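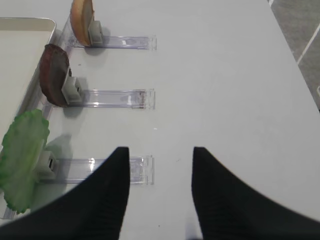 Veerle Baert wrote in that the first sheet through her press cut cleanly on the left and not at all on the right, and asked whether the die was faulty. Joris Geerts reported the same result with a different die. In both cases the rollers had been left at their shipping setting. Section 4 has been revised to put leveling before the first cut.

4. Setting up the Kolley press

This section covers the hand-cranked Kolley with the standard bed. For the folding model, see Section 9. The press cuts and embosses card, vellum, felt and thin craft foam. The bed accepts material up to 206 mm wide.

4.1 Parts needed

Press body with crank arm
Base plate (gray, thick)
Clear cutting plates, one pair
Embossing mat (tan, flexible)
Leveling shim set, part 1343
Hex key, supplied in the crank arm bag
One thin steel die, any simple shape. A plain circle or square is best for leveling.
Cardstock offcuts

Note: Plates from older Fostside presses are thicker than the current ones and must not be used in the Kolley, even where they fit the bed.

4.2 Attaching the crank

1. Stand the press on a flat, firm surface with the suction lever up.
2. Push the lever down until it stops. Try to slide the press. If it moves, raise the lever, wipe the suction foot with a damp cloth, and repeat.
3. Fit the crank arm over the square shaft. The handle faces away from the press.
4. Insert the retaining screw and tighten it with the hex key until snug.
5. Turn the crank one full turn in each direction with nothing in the bed. The rollers should turn evenly and quietly.

Caution: Keep fingers, sleeves and ribbon ends away from the rollers. The rollers do not release when the crank is let go. To free something caught in them, turn the crank backward.

4.3 Leveling the rollers

The upper roller is carried on two pressure blocks, one at each end. Each block has a dial marked 0 to 8. The press leaves the factory with both dials at 0, which is a shipping position only.

1. Set both dials to 3.
2. Build the cutting stack in this order, from the bottom: base plate, clear plate, die with the cutting edge up, cardstock, clear plate.
3. Place the die against the left side of the bed and pass the stack through once.
4. Remove the card and check the cut. Mark it L in pencil.
5. Move the die to the right side, fit a fresh offcut, and pass the stack through again. Mark this one R.
6. Compare the two. If both are cut through all the way around, go to 4.4.
7. If neither is cut through, raise both dials by one and repeat from step 3.
8. If only one is cut through, raise the dial on the weaker side by one and repeat from step 3.

Do not raise either dial above 6 for a thin steel die. If the cut is still incomplete at 6, return both dials to 3 and add one shim from the set between the base plate and the lower clear plate.

Note: The two dials will often end up at different numbers. A difference of one or two is within tolerance. For a difference of three or more, check that the blocks are fully seated in their slots before continuing.

Caution: If the crank becomes hard to turn, stop. Turn back, remove the stack and lower both dials. Forcing the crank can crack the clear plates and will strip the drive gear.

4.4 First embossing pass

1. Keep the dials where they were set in 4.3.
2. Build the embossing stack: base plate, clear plate, die with the cutting edge up, card already cut and still seated in the die, embossing mat. Leave out the upper clear plate.
3. Pass the stack through once, without stopping partway. A pause leaves a line across the card.
4. Lift the card out with a pick or a blunt needle through the release holes in the back of the die.

For textured or handmade paper, mist the sheet lightly and blot it before embossing. Leave the finished piece under a flat weight for 24 hours. Do not mist foil card or anything printed on an inkjet printer.

4.5 Plate care

Clear plates will show cut lines after the first pass. This is normal. Turn the plates over after each session so that both faces wear at the same rate. A bowed plate can be run through alone, curved side up, with both dials at 2.

Replace a plate when the cut lines begin to print through onto the card, or when a crack reaches any edge.

4.6 Notes from users

Bart Verschueren keeps a strip of baking parchment between the die and the card when cutting small lettering, and finds that the letters come out without tearing. This has been tried with Plamuda alphabet dies and works as described. Trim the parchment to the size of the die so that it does not fold under the roller.

Gijs Meijer asked whether glitter card can be used. It can, with the glitter side facing away from the cutting edge. Brush the bed clean afterward.

Section revised July 17, 2018. Magnetic mats and dies longer than the bed are covered in Section 5.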